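The Gomow Bench Vac, One Carving Season In

14th November

I swore I wouldn't buy another vacuum. There's a big drum one in the garage already, plus the upright in the hall closet, plus a car thing with a dead battery that I keep moving from shelf to shelf. But I carve spoons in what is basically a corner of the laundry room, and by last winter I was finding little curls of basswood in my socks, in the dryer, and once in a sandwich. So when the Gomow went on sale at the hardware place in Plamusville for $60, I caved.

It's a corded vacuum, 1000 watts, about as big as a bread box with a handle on top. You get the body, a hose, a crevice tool, a round brush and a flat nozzle that I thought was junk until I tried it (more on that below, I take it all back). No bags. There's a clear cup on the front that twists off, and a pleated filter behind it.

First thing I noticed was the cord. It's long! 12 feet, and soft, so it lies flat on the floor and doesn't spring back into a coil and grab your ankle. My drum vac has a cord like a garden hose in January. I know a cord isn't what anybody shops for, but I'm the one who has to step over it.

Second thing was the noise, and I won't sugarcoat it. On low it's fine, you can have the radio on. On high it has this whine right at the top that goes through the wall, and the dog leaves. I do most of my carving after supper, so high is pretty much off the table unless I want to hear about it at breakfast.

Now, how does it clean? Depends what you're making. Spoon carving throws off mostly shavings, which are big and light, and low power picks those up all day long. Sanding is a whole different animal. Fine dust gets down into any floor or bench top that has a bit of texture to it, and it just sits there laughing at a brush. A smooth bench you can wipe. Anything with a grain or a pebbly surface needs real suction, and needs the nozzle held flat and moved slowly.

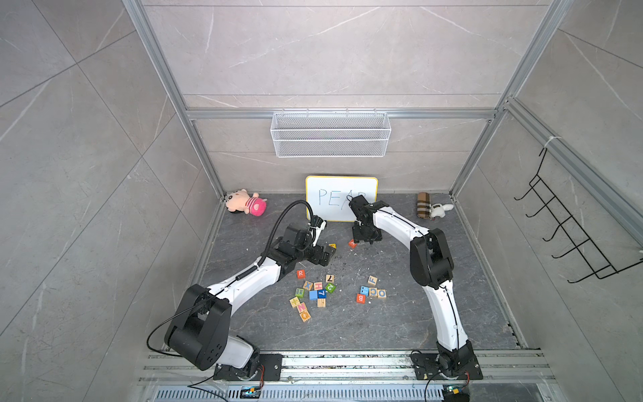
Slow is the trick with that flat nozzle, by the way. I'd been whipping it back and forth like I was doing stairs, and it was mostly blowing the curls ahead of itself. If you creep along and let it overlap the last pass a little, it gets nearly all of it in one go. The round brush I use for tool handles and the windowsill and that's it. The crevice tool is too short. I said it. It's stubby, and it won't reach the gap behind the washer where every shaving in the county ends up. I taped a length of old tubing on the end of mine, which works and looks terrible.

The filter is where I have my biggest gripe. With plain shavings you can go ages without touching it. With sanding dust it clogs fast, and the suction doesn't fade away gently either, it drops off a cliff. You think the hose is blocked. You take the hose off and look down it like a telescope. It's not blocked. It's the filter, it's always the filter, and you have to take it outside and tap it on the fence post. I do this every time I sand now, before I put the thing away, and it has behaved since. The manual says you can rinse it too, but then it needs to dry all the way, and in my laundry room in November that takes forever. Buy a spare. I ordered one from Gebretsadik for next to nothing and now one dries while the other works.

Emptying the cup is easy, maybe a little too easy. It's a quarter turn, and if you carry the vacuum by the cup (don't) it will let go on you. I dumped a full load down the front of a clean sweater that way. Totally my fault, but a little click or a catch would've been nice.

A word about where you keep your stuff, as it matters more than the vacuum does. I used to leave everything on the bench, rasps and pencils and half-done spoons and whatever the kids had dropped off, and I'd vacuum around the piles. All the dust was under the piles! These days I hang what I can hang and clear the rest off before I switch on. The Gomow has no patience with small things, either. It has eaten a pencil stub, a button and a very nice brass screw that I had to fish out of the cup with tweezers. If you work in a room that gets used for other things, do a quick pick-up first and you'll save yourself the fishing.

Oh, and fabric. Sawdust loves fabric. Cushions, curtains, anything fuzzy, it all hangs on to dust long after the floor is clean, and then somebody sits down and you're back where you started. The round brush on low does an okay job with a seat pad. It's no good on anything really fluffy, it just grabs a mouthful and hangs on.
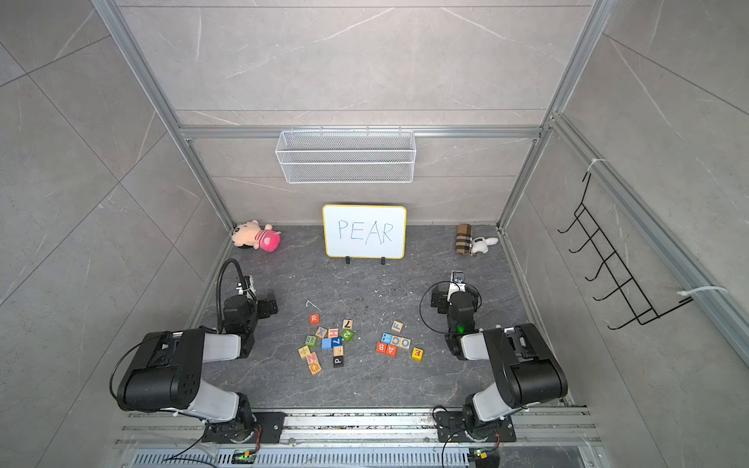 Mebrat Zeleke wrote to me after my first post on this vacuum and didn't agree about the filter at all: "I've had mine longer than you, I sand walnut bowls every weekend, and I've never rinsed it once. Pull an old nylon stocking over the pleats and change the stocking. You're making work for yourself."

So I tried the stocking. Annoyingly, it's a good idea. The dust cakes on the nylon and you peel the whole mess off and toss it. You do lose a bit of pull, enough that I take it off again when I'm only doing shavings, but for sanding nights I'm sold. Thank you, Mebrat, and I'd like to see those bowls.

Compared to the Trodavthorpe mini, which my sister has and which I borrowed for a week, the Gomow is louder and uglier and picks up more. The Trodavthorpe has a lovely hose, very bendy, and a cup so small I was at the trash can every few minutes. It also costs $30 more. If you only need to tidy a sewing table, get hers. For wood I'd stick with mine.

Would I buy it again? On sale, yes. At full price I'd grumble first and look for a used one. I've asked the store whether the longer crevice tool from the bigger Gomow fits this hose, and the guy at the counter said he thought so, so I'm going back Saturday with the hose in a bag to try it.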